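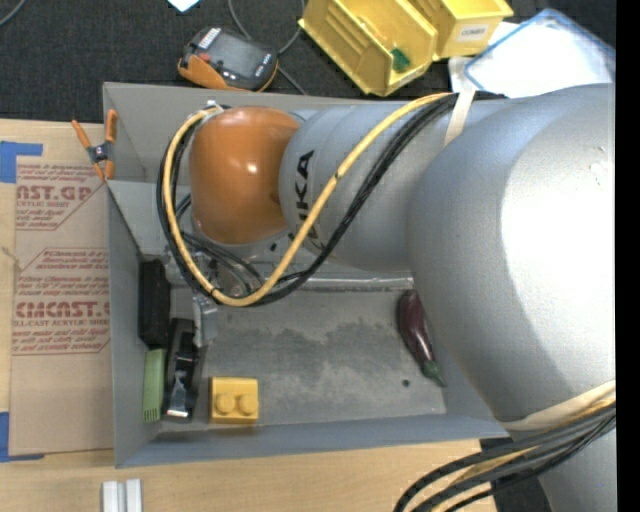

Slide 1: KUKA arm over the grey picking bin, five objects in.

Speaker notes – "What the arm doesn't include: budgeting for a picking cell"
Sepehr Golestani, November 29, 2025

Hello, and thank you for staying on after lunch, I know what a big ask that is. Leave the first slide up while people find their seats. Say who I am, say I look after equipment planning at Plidska, and say that I came to this from purchasing and still think like a purchasing person (usually gets a small laugh, don't wait for it).

Start with the quote. When we first asked Schwaiger for a price, the arm was the big number at the top of the page and all of us looked at that and stopped reading. I did it too! We argued over that one line for weeks, and in the end the arm took 65 per cent of what we spent. The rest is what I'd like to talk about today, as it's the part that caught us out.

Point at the cables. Look at the yellow one, and the bundle of black ones that goes nearly the same way round the wrist, and the beige straps holding things to the arm. In our first budget that was one line called "sundries". Please give it a proper line of its own, with spares, and put down somebody's hours for the dressing as well – routing cable so the wrist can still turn is slow, fiddly work and you'll want to do it over again when you change the gripper.

Then the gripper. Ask the room who has bought one separately from the arm. We allowed for one set of fingers and we should have allowed for two. Mention the Skatance quote here if there's time, and explain that brackets and fittings were listed on a different page from the gripper itself, so we very nearly ordered without them.

Now the cheap things, which I'm rather fond of. A grey bin, a spring clamp with orange handles, a bit of blue tape on the paper sheet. I would never tell anyone to spend more than they must on a bin. But do buy several of the same one on the same day, and write the part number down, because a replacement with slightly different walls means teaching positions again and that costs far more than the bin did.

Test objects next. An aubergine and a yellow toy block are very different things to pick up, one glossy and rounded and the other all flat faces and studs, and you want that spread before you sign anything. Our budget for objects was nil. Put in a small yearly sum and let the people running the cell spend it without a form.

SLIDE 2, the table. Go slowly. 27 lines, and only 5 of them were in the plan we took to the board in January. Read out training, floor fixing and the service contract, skip the others unless asked.

Quick thank you to the Women in Automation group for the invitation, and for lending me the longer pointer.

Questions. Somebody will ask about leasing – say we looked at it, say it suited us less well once the cabling and tooling were left out of the monthly price, and offer to send the spreadsheet round to anyone who leaves me an address.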